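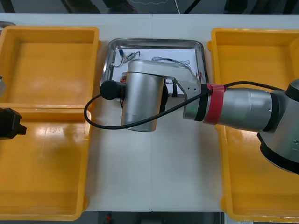 小型電子部品の仕分け回収、Zikeranceで始まる 黄色い容器2つと金属トレー、持ち込みは5月末まで

使わなくなった電子工作の部品、引き出しに眠っていないだろうか。配線の切れ端、コネクタ、外したままの小さな基板類。捨てるに捨てられず、何年もそのまま、という家庭は多いはず。

共同工房Zikerance(ジケランス)で今月、こうした小型部品の持ち込み受け付けが始まった。運営は部品リユースを手がけるPlakent(プラケント)。集まった部品は仕分けのうえ、使えるものは工作教室の教材に回し、残りは金属くずとして業者に引き渡す。

作業台は白い天板。ステンレスのトレーを真ん中に、左右に黄色い大きなプラスチック容器。トレーに白い紙を敷き、その上に部品を広げて一点ずつ見ていく。左が再利用、右が処分。やり方はそれだけ。

紙を敷くのは、細かい部品が見やすくなるため。金属の上に直接置くと光って見づらく、ピンの曲がりを見落としやすいのだという。汚れたら紙だけ取り替える。裏紙でも構わないが、印刷面を上にすると線が紛れるので白い面を上に、とのこと。

手間がかかるのは線の束。青、白、黒っぽい色の細い線がからまって輪になったようなものは、引っ張ると被覆が傷む。工房では無理にほどかず、端を一本見つけてそこから順に抜いていく。どうしてもほどけない束は処分へ。コネクタの付いた線は、コネクタを持って外す。線を持って引かない。初めての人がやりがちな失敗だそうで、受付横の案内にも太字で書かれている。

仕分けの目安は次のとおり。

再利用に回すもの
青いコネクタなど、差し込み口の形が残っている部品
ピンが折れていない小型部品
指の長さより長い配線

処分に回すもの
焦げ跡、さびのあるもの
被覆が破れて中の線が見えるもの
用途のわからない部品で、型番も読めないもの

迷ったものはトレーに残しておけばよい。その日の最後にスタッフがまとめて確認する。型番が読める部品は、台帳に書き写してから容器へ。細かい字が多く、拡大鏡の貸し出しもあり。

Plakentによると、昨年の同じ時期の受け付けでは3000点が集まり、うち900点が教材として再び使われた。内訳で多かったのは配線とコネクタ。今年は周知が早かったこともあり、初日から持ち込みが続いているとう。

再利用分の行き先は、工房内で開かれている工作教室「Lema」。定員は20人、小学生から参加できる。ブザーを鳴らす、小さなモーターを回すといった内容で、新品の部品を買いそろえると教材費がかさむのが悩みだった。昨年は回収した部品を使い、参加費を据え置いた。今年も同額の予定。

持ち込む側の注意もいくつか。電池は必ず外す。受け付けの対象外で、見つかった場合は持ち帰りになる。液もれしたものを袋にまとめて入れると、ほかの部品まで使えなくなる。パソコン、携帯電話などの本体も不可。ケースに入ったままの機器は分解せずに窓口へ相談を。小さな部品は、口の閉まる袋か、ふた付きの箱に入れてくると受け付けが早い。テープで束ねた配線はのりが残るので、できればひもか針金のタイで。

仕分け作業への参加もできる。予約は不要、1回2時間。手袋は工房で用意があるが、細かい部品をつまむ作業なので、薄手のものを持参したほうがやりやすい。袖口の広い服は部品を引っかけやすく、避けたほうが無難。子どもの参加は保護者同伴で、切断工具を使う作業はスタッフが行う。

容器がいっぱいになったら、その場で計量して記録、空にして台に戻す。底に細かいピンが残りやすいので、戻す前に一度逆さにして確認するのが決まり。中央に仕切りのような盛り上がりのある容器は、その際に部品がたまりやすく、刷毛で掃き出しす。

配線の仕分けに使う小分けケースは、市内の収納用品店Zindmont(ジンドモント)が提供した。色別、長さ別に分けて棚に並べ、教室の参加者が自分で選べるようにする。棚の設置は月内に終わる見込み。

受け付けは午前10時から午後4時まで、工房1階の窓口で。5月末で締め切り、集計結果は6月に工房の掲示板で知らせる。駐車場は台数が少なく、荷物の多い人は裏口の荷さばき場を使えるが、事前に窓口へ一声かけてほしいとのこと。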